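From: Jamila Amarasinghe
To: Brorham shared workshop list
Date: 13/02/2018
Subject: Re: [arms] Zipper pouch, again

Areeba Sandhu wrote:
> Has anyone got the arms to take the cloth out of the pouch yet? I have
> 3 evenings left before I go to Arolthorpe and would like to see it
> happen once. Also, who set the grip force to 200? It's rough on the zipper.

The 200 was me. I've put it back to 60 and apologized to the zipper.

No cloth out yet. The right arm gets to the pouch fine, then closes on a fold of plastic and looks very pleased with itself. I think the shine is fooling the depth estimate, but I have thought that about two other things this month and been wrong both times. I left the keychain on because the plush toy makes a decent anchor, and because I like it.
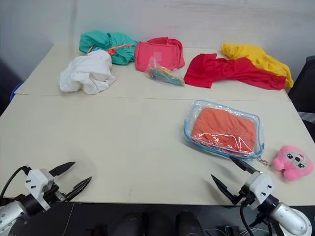
Both grippers open, right one just reaching the pouch. Bags and cloths along the back are for later.

Things I'd try next, in no order: rubber tips on the right fingers, a dull patch of tape near the zipper, and having the left arm do some work for once. It could pin the far corner while the other one pulls. The Jivden script has a hold routine in it somewhere, under a name that made sense to whoever typed it (also me).

If you're in before I am, please don't rezero the left wrist – it took me over 2 hours and most of my vocabulary. The Claeys bracket is still on order. Tape is in the drawer that sticks.

Jamila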